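Mending and Small Repairs Circle – call for participants, fall season
Last updated Friday, July 22, 2022
Reading time: 4 minutes

The Cuesta Mending Circle is looking for new people to join us for the fall, and if you have ever stood over a coat with a missing button and felt a little guilty about it, we would love to hear from you. You don't need to be good at sewing. You don't even need to like sewing very much yet, though we hope you'll come around to it once you've had a few evenings with us and a cup of something warm at your elbow.

We meet in the long room above the old Sando shoe shop in Tondcombe, up the side stairs (there is an elevator too, just ring the lower bell and one of us will come down and show you the way). Sessions run for two hours in the evening, with a longer one now and then on a weekend for bigger jobs like relining a jacket or taking in a pair of curtains that somebody's aunt bought for a much taller house.

What you'd be doing

For the first few weeks you'd mostly be learning by hand: threading, knotting off, a plain running stitch, a backstitch, and how to sew on a button so that it stays on. After that we move to darning, patching knees and elbows, and replacing snaps and hooks. Anyone who wants to can go on to the sewing machines in the later part of the season, and anyone who would sooner stay with a needle and a good lamp is very welcome to do just that – several of our regulars have never touched a machine and their darns are the prettiest in the room.

You'd work on your own things to begin with, so bring a small pile. Socks are perfect. So are pillowcases, aprons, kids' pants and that one shirt you keep moving from chair to chair. Once you feel steady, you can help with the pieces that neighbors drop off for our open repair nights. Last season 583 items came through those nights, from mittens to a very large and very heavy tent, and we'd like to be able to say yes to more of them this time.

Materials

All thread, needles, pins, patches and buttons are provided. We keep the small stuff sorted so it can be found again in the middle of a job, and new members get a little tour of where everything lives on their first evening.

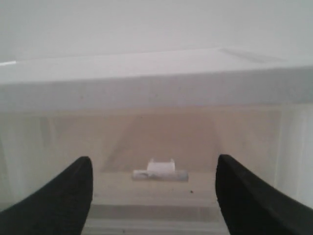
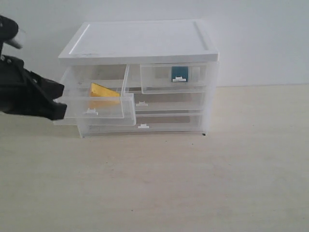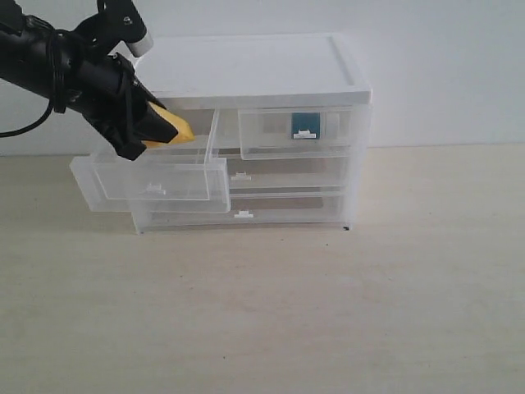 Do I need to own a sewing machine to take part?
Most of our members don't own one. Hand sewing covers nearly everything we do in the first half of the season, and there are machines in the room you can use after that, with someone beside you until you're comfortable.

Who we're hoping to find

Mostly we want people who can come fairly often and who are kind to each other. We have had teenagers with their grandparents, nurses coming off a day shift, a whole row of people from the same bus route, and folks who had only just moved to town and wanted somewhere to sit and talk with their hands busy. Under sixteens are welcome with an adult. If your eyesight or your hands give you trouble, please tell us, and we'll set you up with a magnifier, easy-thread needles or a seat nearest the window. We're also glad to have people who already know their way around a hem and would enjoy sitting next to a beginner, and if you speak a second language that's a lovely thing to have in the room.

What it costs and what you get

Taking part is free. We can repay bus fares up to $587 across the whole group each season, so if getting here is the hard part, say so on your form and we'll do our best by you. Tea, coffee and usually some kind of cake are on the table. (If you bake, you will be popular, but nobody is keeping score.) At the end of the season, in April, we hold a mending show where everyone puts out a piece or two, visible patches and all, and friends and family come by to look. It's a noisy, happy evening, and you can take part or just come for the food.

How to join

Pick up a form at the Tondcombe library desk or from the rack inside the Sando doorway. Tell us your name, the best way to reach you, which evenings suit you, and one thing you'd like to be able to fix. It doesn't have to be long – a line or two is plenty. You can hand it back in either place, or mail it to Cuesta Mending Circle, Box 2244, Tondcombe.

We'll write back to everybody. If there are more people than chairs, we'll start a second evening group or keep you first in line for the next season, whichever you'd like better. And if you want to see what it's like before you fill anything out, come up the stairs on any open repair night, bring a sock, and ask for a seat at the big table.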